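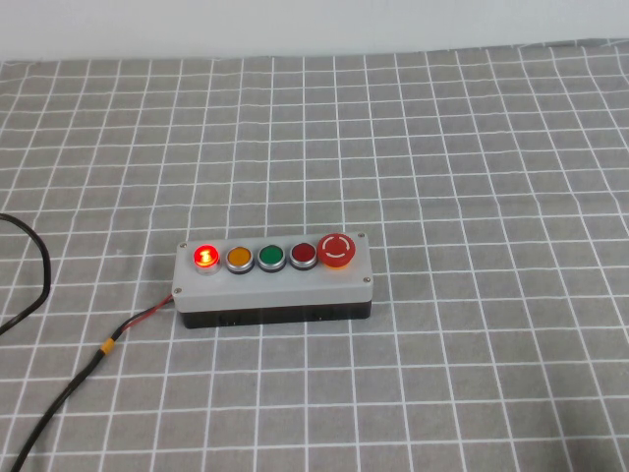
The bus to Fluredley had stopped running in May, so Baldur Hedegaard walked the last stretch from the crossroads with his bag over one shoulder. It took him forty minutes. The verge was wet and he kept to the tarmac.

His sister had left the key with the woman at the post office, who wanted to know if he was the brother from Clasunitz or the other one.

"The other one," he said.

"You'll be selling it, then."

He said he didn't know yet. She gave him the key and a bundle of letters held with a rubber band, most of them from the water company.

The house was colder than the road. He put the letters on the stairs and went through to the kitchen, where his father's coat still hung behind the door. There was a bus ticket in the left pocket and thirty pence in the right. He put the coins on the windowsill and the ticket back where he had found it.

He rang his sister from the garden, the only place with a signal.

"Did you find the clock?" she asked.

"I haven't looked."

"He said you were to have it."

"When did he say that?"

She thought about it. There was a radio on at her end, and somebody running a tap. "At Easter. He said it lost two minutes a day and you were the only one who wouldn't complain."

Baldur looked up at the back bedroom. One of the curtains had come off its hooks.

"I might stay until Friday," he said.

"There's no milk."

"I'll go back down for some."

He locked the door, then unlocked it again and took the coat.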